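Notes for Session 6: Learning to Grasp from Trial and Error
Course reader, prepared by Jonalyn Lagman

Last time we got as far as the grasp detector, and several of you asked the very good question of where all its training labels come from. I promised to come back to that, so let's take our time with it (and do interrupt me in class if I run past something!).

The approach in the Ratetti study, which you should have read by now, is to let the robot label its own data. The arm picks a grasp pose from an overhead depth image, goes down, closes, lifts, and then checks the opening between the fingers. If the fingers have closed all the way, the attempt is stored as a failure. If something is holding them apart, it is stored as a success. It's a wonderfully plain rule, and it does get fooled now and then, a point Maribeth Quiambao takes up at length in her chapter on label noise.

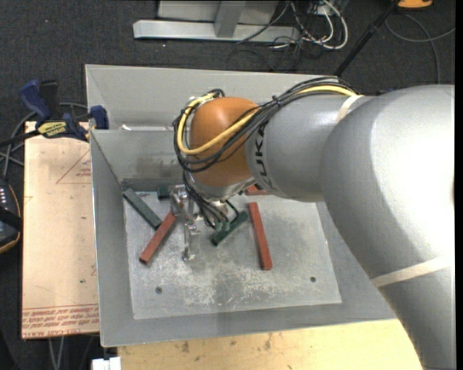
Figure 6.1. KUKA arm with the gripper lowered into the bin among reddish-brown and dark gray-green bars.

Notice the sloped walls of the bin. When you leave a robot to itself for hours, pieces get pushed to the sides, and a steep wall is a miserable place to grasp anything, so a slanted one that sends parts back toward the middle is worth a great deal. Long bars are a nice choice of object too, I think, because the grasp angle matters so much: across the short side you have a fair chance, along the long side you have next to none.

Now the numbers. The first 600 attempts used random poses near detected objects, and 238 of them were successes. The network was trained on those, and from then on it chose the poses itself, with 30 random attempts mixed in at intervals to keep it from settling too early into a few favorite grasps. The full run was 2000 attempts.

For next time, please work out the success rate of the random phase, and write a paragraph on what would happen to the labels if a bar thinner than the closing tolerance were added to the bin. Bring it on paper, please, with your name on it.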